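The Woman Who Wants You to Stop Folding

29 Nov 2023

Noelia Palacios has spent nine years telling people how to run their sewing rooms, and I went to meet her expecting to be sold something. Her company, Gavance, charges 113 dollars for an online course in what she calls "slow cutting." The idea is that most home sewers ruin a garment before they ever thread a needle, by folding the fabric in half and cutting two layers at once, the way nearly every pattern sheet tells them to.

I fold. My mother folded. I said so within a minute of sitting down.

"And do your side seams twist?" she asked.

They do, sometimes. I told her I had always blamed cheap cloth.

"Everybody blames the cloth," she said. "Cloth can't answer back."

She is 52, talks fast, and has a way of treating each objection as if it were the one she was hoping for. Before Gavance she worked as a cutter at Soler, a small maker of work uniforms that closed in 2000, and she brings it up a lot. At Soler, she says, a bad cut came out of somebody's pay. I asked whether a rule made for a uniform shop had much to do with a person making one skirt on a rainy afternoon.

"It has more to do with her," she said. "The shop had spare cloth. She bought two yards."

It is a good answer. I noticed that it is also printed on the first page of the course. 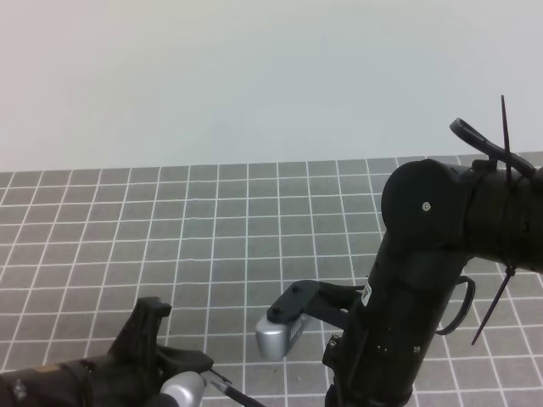
The course spends a whole lesson on grain, meaning the direction the threads run, and this is where I think Palacios is on her firmest ground. She wants every pattern piece measured from the grain line to the edge of the cloth at both ends, and pinned only when the two numbers match. For that she likes a ruled surface under the fabric, plain gray with thin white lines making squares, so that a crooked edge shows up against something straight. Then she wants each piece cut through one layer only, flipped over, and cut again.

That last part doubles the work. I tried it at home on a cotton shirt and lost most of an evening to it. The shirt hangs well. It hangs about as well as the one before it, which I cut folded, half watching television.

I put this to her on the phone a week later.

"Wash them both," she said. "Wash them ten times and call me."

"And if they still look the same?"

"Then you fold well. Most people don't."

I asked how she knew that about most people. There was a pause — the only one in two conversations — and she said she knew from her students. Her students, of course, are people who paid for help with their cutting. When I pointed this out she laughed and said I should have been a lawyer.

Where I part ways with her for good is the shopping. Gavance doesn't make tools, but it recommends them, and the list is long. There is the Flarnia cutting wheel, the Ostora pattern weights, a particular chalk, a particular brush for the chalk. Palacios says she takes no money from either company. I believe her, and I still think a beginner who reads that list will decide that sewing is for richer people.

"They can use soup cans for weights," she said. "I used soup cans."

Does the course say so?

"It should," she said. "I'll put it in."

I checked before finishing this piece. The soup cans are not in there yet. The brush is.

She did send me one more thing, a scrap of striped cotton with a note asking me to fold it so that the stripes matched all the way down, with no pins. I worked at it for a good while on the kitchen table and got the top half to line up. The bottom half was off by the width of a stripe. I have not called her back about it, and the two shirts are on their fourth wash.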